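Gikarora Home Forum > Storage and Sorting
Topic: One basket for small things, or two?

jirndale_70
Hello all. I have one shallow yellow basket on my work table and everything small goes there. Now I want to divide it into two baskets, but my wife says one is enough. How do you do it?
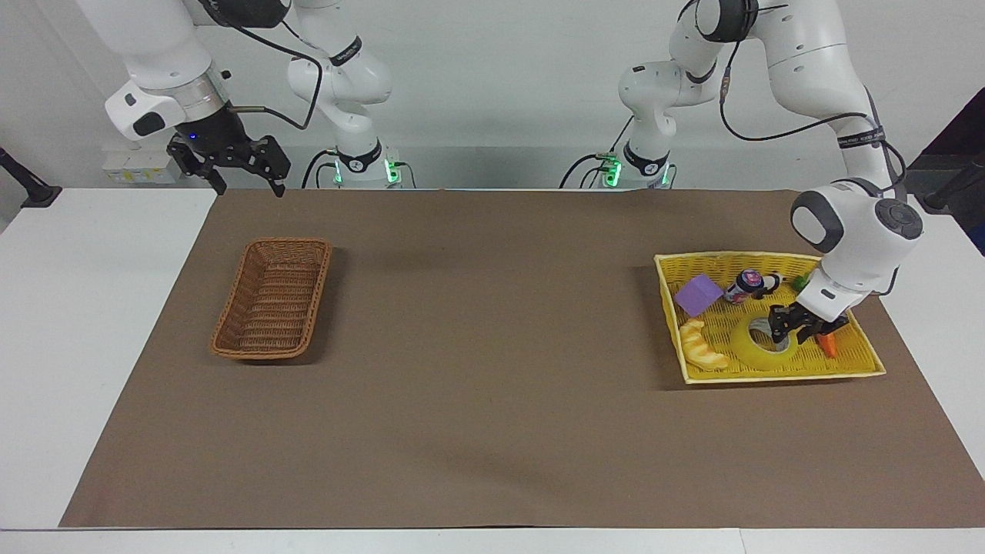
gurach634
Senior Member, 122 posts

I am for two baskets. My yellow woven one is the same kind, shallow and with a light rim, and it is good for things I take every day. But when tape and a small bottle lie together with soft things, I always search too long. I put brown paper under it, so the table does not get scratches from the weaving.

mossy_shelf
I don't agree. Two baskets take double the place, and after 10 days both are mixed again. Better to throw out what you don't use.

gurach634
Mixed again, yes, it happens to me too. But I sort them again in July and in winter, it is not much work. My rule is that tape goes to the brown wicker basket and the soft things stay in the yellow one. 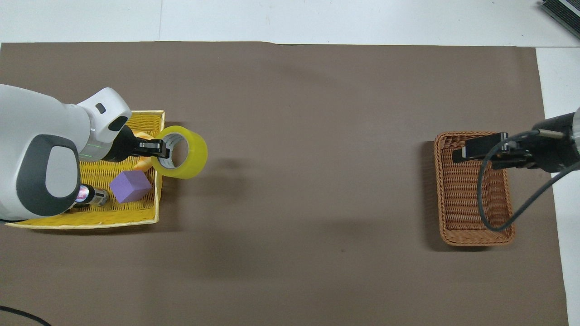
The wicker one has rounded corners and the weaving is tight, so small things do not fall through. I would empty it fully before you start, then move one thing at a time.

ghasemi_k
Does wicker not catch on the tape? Mine pulled off a small piece of the weaving.

gurach634
Only if the end of the tape is open. Fold it a little.

jirndale_70
Thank you, I will try with two. Mossy, I will also throw out something, my wife is on your side.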